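## Section 4. Clearing a Table Setting

This section covers the table part of the Plulton kitchen guide: sorting what is left after a meal, emptying the plate, and loading the dish rack. Read it through once before the first use. The parts list is in Section 2.

### 4.1 What you need

- Serving tray, red
- Tray with raised rim, black
- Clear storage container
- Dish rack, gray
- Damp cloth (not supplied)

Set everything on a flat tabletop. The container goes behind the black tray, and the red tray goes to the right of both. Leave 21 inches of clear table on the side where you will stand.

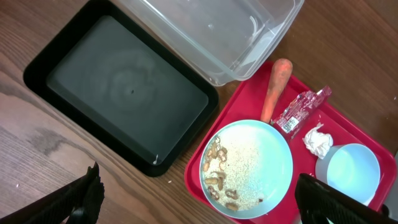 *Fig. 4-1. Black tray, clear container and red serving tray on the table, with a carrot and a wrapper still on the red tray.*

**Note:** The black tray may show faint swirl marks from wiping. They do not affect use. Do not scour the surface.

### 4.2 Sort the leftovers

1. Take cups and flatware off the table first and place them in the dish rack.
2. Pick up whole foods, such as carrots, and put them aside on the black tray. Rinse them before storing.
3. Put wrappers and used tissues in the clear container. Leave the lid off until the table is done.
4. Check wrappers for contents before you drop them in. A half-full packet will spill when the container is carried.

**Caution:** The container is used for waste in this procedure. Wash it in hot water before you store food in it again.

### 4.3 Empty the plate

Dry foods do not leave a plate all at once. Long-grain rice slides early and scatters. Larger pieces, such as peanuts, tend to gather at the low side and come off late, often with rice behind them.

1. Move the plate over the receiving tray or bowl before you tilt it. Keep the rim low, no more than a hand's width above the surface.
2. Hold the plate by the rim.
3. Tilt slowly until the first grains move, then stop and let them fall. Continue in small steps.
4. When grains collect along the lower rim, tap the underside once. Do not shake the plate from side to side.

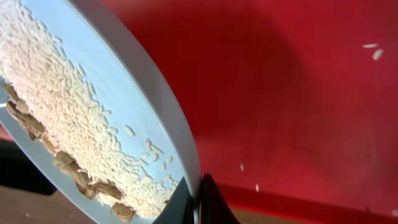 5. Set the plate down flat on the red tray. Pieces that have stayed on it can be scraped off with a spoon.
6. Gather stray grains with the damp cloth, working from the edges of the tray toward the middle.

**Caution:** Uncooked rice on a hard floor is slippery. Sweep at once.

The red tray shows white rice clearly, so most of the cleanup can be done by eye. Crumbs are harder to see on a pale plate and should be wiped off before the plate goes into the rack.
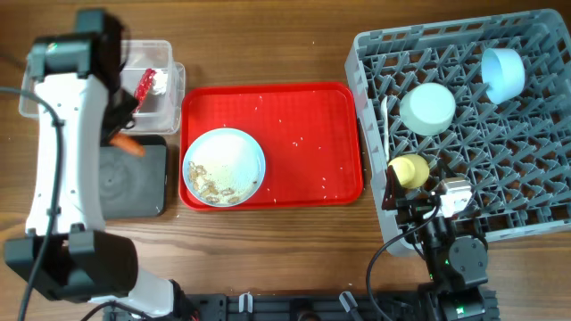 Text: Stostov Technical Writing, for Plulton Kitchen Goods
Revised October 2024

### 4.4 Load the dish rack

1. Place the rack to the right of the red tray, close enough to reach without carrying dishes over the food.
2. Stand plates between the dividers, all facing the same way.
3. Put cups in upside down where there is room. A cup lying on its side will hold water.
4. Stand thin utensils upright along one side.
5. Keep food out of the rack. Move any piece that lands there to the black tray.

The rack holds up to 100 ounces of dishes. Heavier pots should be dried on a towel. The Starneo drip mat fits under this rack and is sold separately. Racks from the older Hellström line, made from 1985, have wider dividers, and small plates may lean in them.
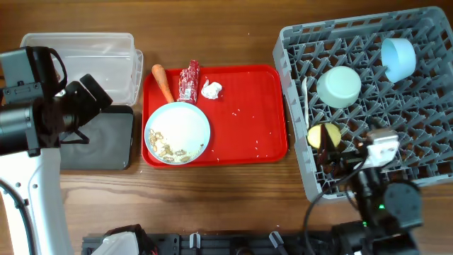
One owner wrote to us that the order in 4.2 was wrong for a small table: "I do the wrappers first, then the cups. If the cups go first I end up reaching over the rack with a handful of trash." Either order may be used, provided the plate is left until last.

### 4.5 After use

1. Empty the clear container.
2. Wash both trays in warm water with mild soap. Dry the rims well, as grains catch there.
3. Wipe the tabletop along the grain.
4. Stack the red tray on the black one for storage.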